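How to oil a wooden kitchen worktop

Jan 22, 2021

Bare wood dries out in winter, and a worktop that gets daily use needs oiling twice a year. I do ours in September and again after Christmas.

Wipe the surface with warm soapy water, rinse, and leave it overnight. Sand along the grain with 100 grit, then something finer, and hoover up the dust. 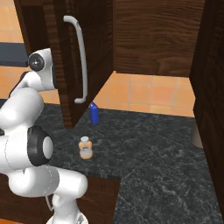 Dark wood in the kitchen

Pour on a little oil and spread it with a lint-free cloth - thin coats only. Leave it for 20 minutes, wipe off what hasn't soaked in, and wait until the next day before the second coat. Give it over 11 hours if the room is cold. Dry used cloths flat outdoors, as oily rags can catch fire.

Comments (2)

floserton572: Does this work on oak? Ours has black marks by the tap.

ururby_kitchen: Did mine last week. Three coats round the sink, two everywhere else.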